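I'd only gone into the Carnar to get out of the rain, and I came out two hours later with a notebook full of Zdeňka Štefanec. If you've ever been to the Saturday quiz there you'll know her — she's the one with the cardigan and the very loud bell.

She's been writing the questions for nearly 30 years (her first quiz had 4 teams, and one of those was her sister), and she still does them all by hand. "I tried it on the laptop," she told me. "I spent the whole evening pressing Undo. With a pencil you just cross it out and get on."

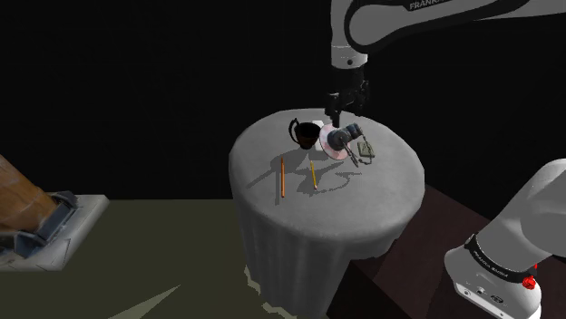
So what makes a good question? I thought she'd say something clever, but no. "One where the whole table groans when they hear the answer. They knew it! They had it and they let it go." She hates anything with dates in it, and she won't do sport after the row in August, when Svatopluk Šimko's team stood in the car park arguing over an offside until gone eleven.

I asked about cheating and she laughed so much she had to put her tea down. "Oh, they all try. Kamil goes to the loo in every music round. I've started playing the songs backwards."
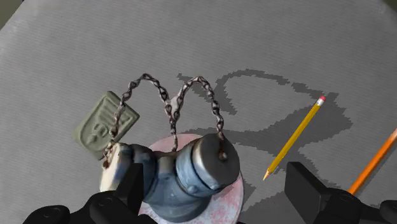

Words: Xiaoyan Cao
Filed under: Local people

We got on to prizes next. It used to be a meat tray, then for a while it was vouchers for Hrnčiar, the bakery on the corner, and now it's whatever is in the pot. The most anyone has taken home is 99 pounds — "they wanted the extra one," she said, "and I said it's gone on pencils."

Does she ever think of packing it in? She pulled a face. Vratislav Tóth has offered to take over, apparently, but his practice round had 30 questions on railways and two people went home. "He's a lovely man. He can do the raffle."

Doors are at seven and it's best to book a table.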